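Tromness Craft Rooms – Frequently Asked Questions
Textiles and Adhesives

Last revised 2018-05-14

Who may use the textile tables?
The tables are open to all registered members of the Tromness Craft Rooms. Members under the age of 18 must be accompanied by an adult whenever heated tools are in use.

May I bring my own tools and materials?
Yes. Hand tools and corded tools are permitted, provided that the cable is undamaged. Fabrics of any kind may be brought in, including fleece, felt and cotton. Please label your bag with your membership number.

How should fleece be prepared for gluing?
Shake out lint before you begin and trim loose threads. Fold the cloth so that the area to be joined is easy to reach, and keep the remaining fabric clear of the nozzle. Test the adhesive on an offcut first – some synthetic fleeces flatten or melt when heated. 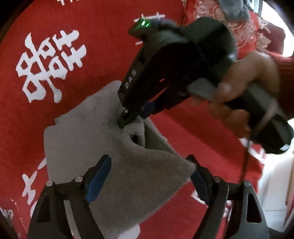

Nozzle tip set against gray fleecy cloth, with the cable trailing away from the work.

Is the table covering provided?
Plain covers are available at the front desk. Members may use a cloth of their own, printed or plain, but the Rooms cannot accept responsibility for glue marks. A silicone mat is advised under any heated work.

How long should a glued seam be left?
Follow the instructions supplied with your adhesive. Pieces may be left on the drying shelves in the Somogyi Room until closing time. Items left overnight are moved to storage and held until the end of the month.

May I leave a tool plugged in during a break?
No. Tools must be switched off at the wall and placed on a stand before you leave the table.

Where do I report damage?
Complete form 668, available at the front desk. The textile tables are closed for maintenance throughout December.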